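Prandon House Notes, May

THE SNACK BOX GETS A REAL HOME

If you've been up to the second-floor kitchen this month you already know, because you've probably eaten out of it. The snack box has moved! It used to live on top of the fridge, where only Cristian could see what was in it, and now it's out on the table where a person of ordinary height can have a dig around.

I should back up. We've had some kind of snack box since before I moved into Prandon House. The first one I remember was a shoebox from Plundel, the discount place on Tello Street, and it had the shoe size on the end, so for ages people called it "the nine and a half." Then the bottom went soft. After that we had a mixing bowl, which was fine until somebody needed to mix something. So when my sister was clearing out her closets and asked if I wanted a nice dusty-pink box, I said yes before she'd finished the sentence. It's rectangular, it's open on top, and it's low enough that you can see what you're reaching for. I love it. Primo Cocco says the pink doesn't go with anything in the kitchen and I say it goes very well with the green tablecloth, thank you, Primo.

About that tablecloth. It's the sage one with the thin white grid and the little leafy bits scattered over it, and it came off the sale rack, also at Plundel. I went back and forth for a while between that and a yellow one with lemons (I still think about the lemons). What sold me was the broad white border. We have that curved edge on the table where a square cloth always looks like it's sliding off, and the border follows it around so nicely. It wipes down okay. Please do wipe it down.

The other thing you'll have noticed is the food cover, the little fabric tent. Several of you have asked what it says on the front. It says 开饭啦! and you'd say it kai fan la, more or less, and it's what you holler down the hall when the food is ready. Dinner's up, come and get it. It has two cartoon kids drawn behind a table full of dishes, and a ruffle along the bottom, and I bought it for myself and then found out my own counter is too small to open it on. My loss, your cinnamon rolls' gain. Adelino Tavares put a whole tray of custard tarts under it for his birthday and they were gone before I got upstairs, so I can't tell you how well it keeps them.

It goes right behind the box for a reason, by the way. Packaged things in the box, anything homemade or unwrapped under the tent. When crackers and half a banana bread were sharing the mixing bowl we had ants, and I spent an entire evening with vinegar and a flashlight and would like never to do that again.

Now, what goes in. Anything sealed and in date. Chips, cookies, those little rice things, seaweed, candy, granola bars. Small packets do better than big bags, because a big bag gets opened, and rolled down, and clipped, and then it sits there going stale while everybody is too polite to finish it. If it's something with nuts, leave it in the original wrapper so people can read the back. If you don't know whether people will like it, put it in anyway! The salty plums went in as a dare and I've been asked for them ever since.

Money: there's a jar next to the kettle. We spent 82 dollars on snacks last time we did a big shop, which felt like a lot at the register and then lasted us surprisingly well. You don't have to put in every time you take something. Put in when you think of it, or bring a packet back from wherever you've been.

The big shop list is taped inside the cabinet door, and I'll be going to the Tello Street market one morning later this month, so write down what you want. Please be specific. "Good cookies" could mean anything in this building.
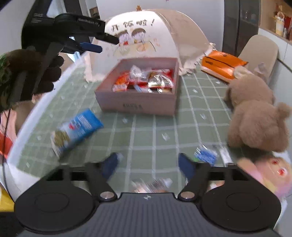 By Orlando Huaranga, second floor
Kitchen corner

One more thing before I go: the red and orange packets are the spicy ones. They've been landing on the left side of the box and I'd like to keep them over there, after Orlando Bermúdez (the other Orlando, fourth floor) grabbed one in the dark at 2 a.m. and had to drink most of a quart of milk. He's fine. He has asked me to get more of them.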